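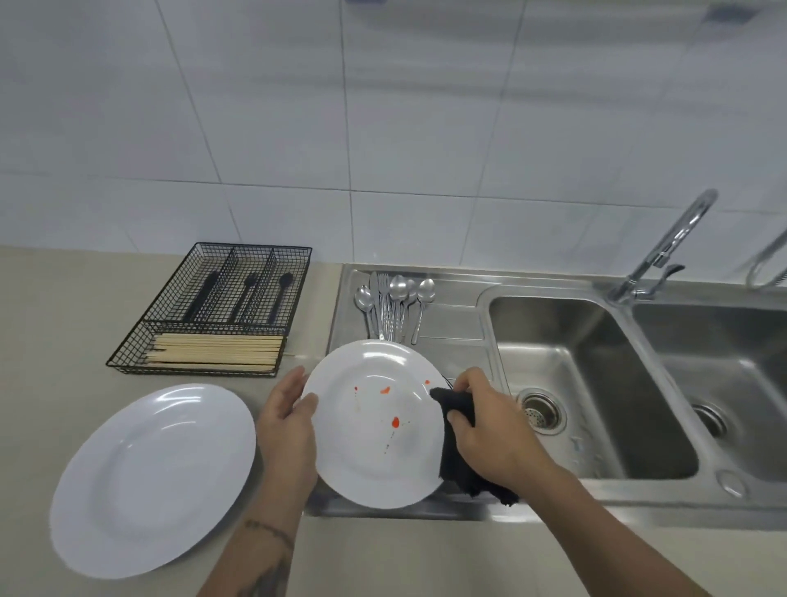
Cleline Gallery: Good Practice at the Sink
Posted 26/11/2020 by Nuno Peixoto

Welcome to the dishwashing page of the Cleline gallery, and thank you for your patience, as I know many of you have been asking for it since the laundry page went up in August. Cleline is our guide to good practice for people who show household tasks by hand so that a robot can learn them. The guide itself is a long read (I wrote a good part of it, so I'm allowed to say so), and the gallery is meant for those of you who would like to see the work and read a few friendly words beside it. Section numbers are given wherever I remembered them.

Simão Rebelo looked after the kitchen rules and argued with me over nearly every one. Where he won, the rule is better for it. Where I won, he'd like you to know he still disagrees.

Plate and cloth, double sink
Left hand low on the rim, right hand working with a black cloth, and the plate tilted up over the drainboard with the red-orange spots of sauce still on its face. We like the tilt very much. Section 2 asks that the dirty side stay in view for as much of the wiping as the hands will allow, and a plate held like this one gives a learner something to look at besides knuckles.

Notes that go with the picture

On soiling. Please use real sauce, or something that behaves like it, and please don't cover the whole plate. A few separate marks are far more useful than a thick coat, as you can tell afterward which ones were dealt with and which were missed. The marks here are of different sizes and sit in different spots, one of them up toward the rim by the cloth, and that sort of unevenness is just what we'd ask for. Early on we had people painting neat dots in a ring, and the trial arm at Frade went round the ring beautifully on plates that had nothing on them at all!

On holding. One hand steadies, the other wipes, and you're free to swap them between plates if that's how you do it at home. What we ask is that you don't swap in the middle of a plate unless you need to, and that when you do, you write it in the session notes. Left-handed demonstrators are very welcome and should never be asked to work the other way around. We had that wrong in the first draft, and I'm grateful to the people who wrote in.

On what else is on the counter. Leave it there! There's a large plate lying flat beside the work, a black wire basket with chopsticks and black utensils in it, and spoons, forks and a knife on the drainboard behind the plate, and all of that is fine under Section 4. Kitchens have things in them. A robot that has only ever met a bare counter will have a hard first day in anybody's house. Simão wanted a limit on how many objects could be within reach and I didn't, and the compromise is that sharp things should lie where a hand won't come down on them by accident. Knives go toward the back, and nothing with a blade goes under suds in a basin.

On cloths. Any color will do as long as it can be told apart from the dish, so a dark cloth on a white plate is a good pairing. Change it when it stops picking things up. The cloth should be listed in the session notes along with the soap, by kind and by brand if you know it, and if you change either one partway through, start a new entry. I know this is tedious. I've skipped it myself and been sorry.

On skin and privacy. Forearms are part of this work and we don't ask anyone to cover theirs. Section 6 does say that a tattoo, a scar or a ring can identify a person just as a face can, so the consent form has its own line for these, and it has to be gone over aloud with the demonstrator before the session and not simply passed across the table with a pen. Anyone who would like to wear plain sleeves may do so. Anyone who changes their mind later may withdraw their sessions within 30 days, no explanation needed.

On water. Water no hotter than 40 degrees Celsius, please, measured in the basin. Those of you who like it scalding (my mother is of this school) will have to restrain yourselves. Gloves are allowed but go in the notes.

On mistakes. Keep them. If a plate slips, or a spot is missed and you go back for it, carry on as you would in your own kitchen and don't begin again. We lost a lot of good material at Vukorov in the early weeks through people politely stopping and starting over, when the going back was the very thing we hoped to learn from. The one exception is a break or a cut, when everything stops, the hands come first and the report form in Section 9 can wait.

On handing over to the machine. Demonstrations and robot trials don't share a sink. When the arm is powered, the demonstrator steps away from the counter, and one named person has charge of the stop button and no other job. The Brerno kitchen asked whether the same person could also keep the notes. We talked it over for a good long while, and the answer is still no.

Comments on any of this are welcome through the usual Cleline address. Glasses and pans will get a page of their own once Simão and I have settled the matter of whether soaking counts as a step.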